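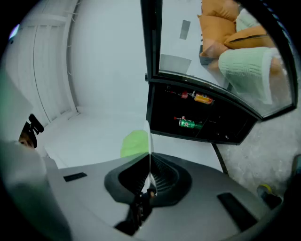 **Ticket:** Lakasley hand-held gripper kit, clips come up short
**Opened by:** Debora Cattaneo, Konstantinidis
**Opened:** July 30, 2023
**Handled by:** Preltetti support desk
**Status:** Closed

**Debora, first message**

Hello, and thank you for letting us keep the trial kit a little longer. I know there's a list of people waiting for it, so I'll try to be useful. We have the full kit set up next to the drinks cooler, and I have to say we like it very much so far. The gripper is comfortable, the finger plates went on the first time we tried, and my colleagues have stopped asking me how to start a take, which I count as a win.

The trouble is the clip length. We record at 60 frames a second. The session log on the tablet says a take has 1,160 frames, but when I copy the file off the gripper it has 1,000 and then simply ends. The picture is fine right up to the last frame – no smearing, no color shift, just nothing after it. I've had it on 6 takes now, always the same number. Shorter takes copy over perfectly.

Things I've tried already, so you don't have to ask:

- restarted the gripper and the tablet, in both orders
- swapped the memory card for the spare in the lid pocket
- changed the USB cable
- copied to a different laptop

**Preltetti support**

Hi Debora, thanks for such a tidy report. A clean stop at a round number sounds like a limit in the settings more than a bad card. Could you tell us whether the glove-and-cube takes have the same problem? They save through a different path, so it would help us narrow it down. A household item and an easy two-handed move will do, and please let the timer run past the point where the gripper file stops.

**Debora**

Of course. We did the bowl lift with the cabbage, in the same spot by the cooler, with both wrist cubes on.
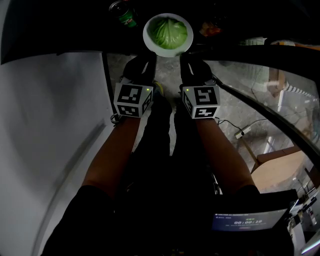
*Glove-and-cube take, both hands on the bowl, timer reading 00:00:10.*

We let it run well past that and the file came out whole, every frame the log promised. I played it to the end twice to be sure. The head camera file is complete too, so it really is only the gripper.

One small thing while I have you: the cable on the right cube likes to wander toward my elbow. I've been tucking it under my sleeve and that works, but a clip in the box would be lovely.

**Preltetti support**

That settles it, thank you. Please open Settings, then Storage, on the gripper and look for "Clip cap." Kits that went out with the April firmware were saved with the cap switched on for demo use, and yours is one of those. Turn it off, hold the power button until the light goes out, and start again. Then record one take in your usual place and compare the two frame counts.

**Debora**

Found it! It was on, just as you said. I'd looked straight past that line, I'm afraid, because I took it for something to do with the finger plates.

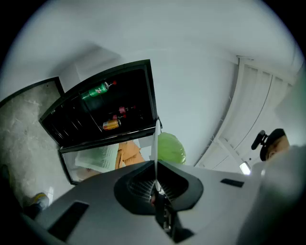
I switched it off, restarted, and did the long reach toward the cooler again at the same pace as before. The log says 1,160 and the file says 1,160. I repeated it with the spare card and got a full file there as well, so both cards can stay in service and I'll put the second one back in the lid pocket where it belongs.

Could you please mention the cap on the quick-start sheet? We're passing the kit along to the Forkismont office after this, and they'll be opening the box without me there to fuss over them. I've written a note and taped it inside the lid for now.

**Preltetti support**

Very glad to hear it. The cap has been added to the quick-start sheet, and we'll ship the next kits with it switched off. A cable clip for the cube is going in the mail to you today, with a second one for Forkismont. Closing this ticket – reply here if it comes back and it'll reopen with your notes attached.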